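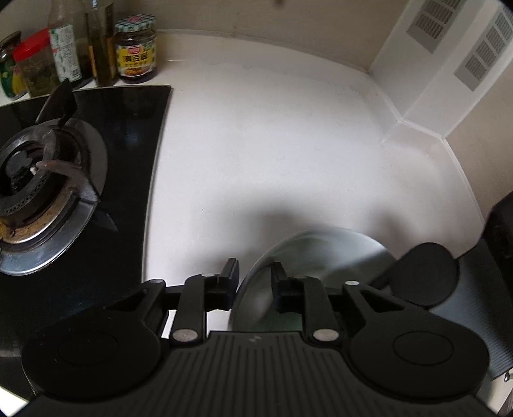

Diary / Home and Family

June 4, 2023

Back from Irbridge with sore knees and a carrier bag full of letters. I'd meant to stay one night at Mum's old house and ended up stopping for three, mostly because Armelle found the tin. We'd both thought it went to the tip in May! It was behind the hot water tank, wrapped in a pillowcase, and inside it was every letter Grandad sent from Praltstead when he worked on the ferries.

So that was the first evening gone. We sat on the stairs (best light) and read them out to each other, me doing Grandad's voice and Armelle doing the landlady, who he clearly couldn't stand. There's a whole page about a stolen bicycle. He never says who took it, but he has his suspicions, and they all seem to be about a man called El-Sayed who beat him at cards. Then two lines at the bottom asking Gran to marry him, as if he'd just remembered!

I wiped the kitchen down on the second day and did the bathroom after, with the radio on loud. Hemant rang in the middle of it to ask if we wanted 300 for the piano. I said yes before he'd finished, then felt dreadful for an hour, then made toast.
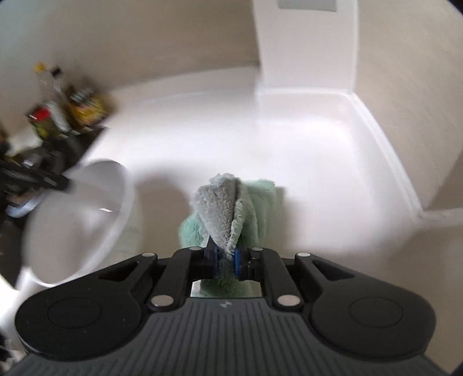

Green cloth, white bath.

Armelle wants to type the letters up for the cousins. I'd sooner keep the spelling mistakes, so we've agreed she'll do 4 and I'll do 4 and we'll see who gets bored. I've got the bicycle one on the bedside table now. Must ring Uncle Bastien and find out if he knows anything about El-Sayed.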